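Reissue notes: the Nutley big band sessions

The Araya label has issued a two-disc set of the Nutley Dance Orchestra, recorded for radio at Mullitside Hall and unavailable since the first pressing of 1000 copies. The transfer was made from the broadcast tapes at 89 minutes total, with speed correction applied to the second reel only. Pitch on the first reel was checked against the hall piano and left alone.
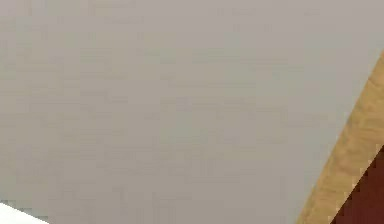
Side breaks have been removed, so the long medley now plays without a gap. The reed section sits well back in the balance, and the muted trumpets are clear down to the softest passages. Tape hiss is left in at a low level. It is like the faint streaks and blotches on a pale gray surface, even enough that the ear stops following it after a few bars. Heavier noise reduction was tried on the ballads and dropped, as it dulled the brushes.
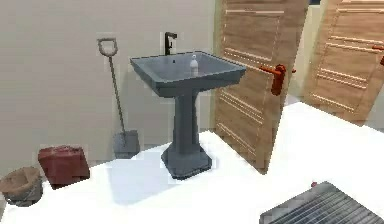
Disc 2 holds the small-group numbers, with clarinet, guitar, bass and drums. The arrangements are short, and most run to a single chorus per player. Bass tone is the weak point. It has a boxy quality near the low G, the sort of sound a room with a bare wall and a hard white floor will give to any instrument placed close to the corner. A cut at that frequency helps on small speakers.

The booklet reprints the original session sheets and corrects two composer credits. Catalog number is Araya 1264. Titow Records has stock at the counter, and mail orders placed before noon on Wednesday ship the same week.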